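The Keltia tower, reviewed by someone who has now had the side off it

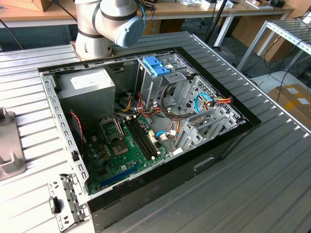 Page last changed: October

I bought this one second-hand from a bloke in Bradisville who was clearing out his dad's garage. He wanted it gone before lunch, I wanted a box to store the family photos on, and neither of us asked many questions. The Keltia is an old office tower, black outside and silver inside, the kind that sat under the front counter of every tyre shop and dental surgery in the country. I've had it for 11 months and I've had the side panel off it more often than I've had the bonnet up on my car, so I reckon I'm entitled to a review.

The case first, as it's the best part. It's proper metal and it weighs what proper metal weighs. I carried it up two flights of stairs and had a lie down afterwards. Laid on its side with the panel off, everything is more or less where your hands want it to be. The power supply is up in one corner, the board takes up the space beside it, and the drive cage has blue plastic clips on it so you know which bits you're meant to fiddle with. I like a colour-coded clip. Somebody in an office decided that people like me should be given a hint, and I took it personally for a minute and then I was grateful.

The clips do need a firm thumb. Mine have gone stiff with age, and the first one I tried let go all at once and took some skin with it. They still hold, though, which puts them ahead of every clip on the Fevimow case I had before this, a thing so flimsy it hummed along with the fridge.

Cabling is where the Keltia loses marks. The power supply is the old sort with every lead permanently attached, whether you've got a use for it or not, so you get a great wad of orange, yellow, red and black sitting in the middle of the case like somebody's dropped their noodles. I spent an evening with a bag of cable ties trying to make it respectable. It looked very tidy right up until I needed to reach a drive connector, at which point I cut all the ties off again. It has been noodles ever since and the machine hasn't complained. The SATA leads are blue, so at least you can pick them out of the pile.

The fan wire is thin and loops down beside the board in a way that begs to be snagged. I have snagged it 3 times. Tuck it in before you do anything else.

There are two memory slots. That's your lot. If you were hoping to fill it up with sticks and edit films, go and buy something else. The latches are white and easy to see, and they click in a satisfying manner, so adding memory is a job you could do with a cup of tea in the other hand. I wouldn't, but you could.

The processor socket is the one place I'd tell a beginner to slow down. It has a metal frame and a lever, and the lever needs more force than feels polite. With the chip out, keep your sleeves, crumbs and cat well clear of it. I pulled my chip to clean off the old paste, which had dried to something like grout, and I was more nervous about that than I was about my last dental appointment. Wipe it gently, leave the socket alone, and don't put the chip down somewhere clever where you'll be sure to find it later.

A word on the bracket. It's a silver metal thing full of holes with a little black handle on it, and on first acquaintance I assumed the handle was there for show. It's a good handle. It gives you something to hold that isn't a sharp edge, and sharp edges are the other thing this case has plenty of. Put the bracket on the bench where you can see it. I left mine on the floor once and found it again at 5 in the morning with a bare foot.

Expansion is fine. There's a long blue slot on the board and a row of brackets to go with it. I put in an old graphics card for the sake of a second monitor and it was the loudest thing in the house until I took it out again. The vented covers let a bit of air through and a fair bit of dust with it, so have a soft brush handy.

Noise overall is a low whirr with a faint tick on cold mornings. The manual was missing from mine and the replacement I found online covered a different model, in great detail, for 12 pages before I noticed.

Good: solid case, blue clips, easy memory slots, the handle.
Not good: the noodles, only two memory slots, edges that bite, stairs.

Would I buy it again? For what I paid, yes, and I'd bring a trolley. If you need a plain box to learn on, one where you can get both hands in and not cry too much if you break something, it'll do you nicely. Check the clips are all there before you hand over the money, and wear gloves when you lift the thing into the boot.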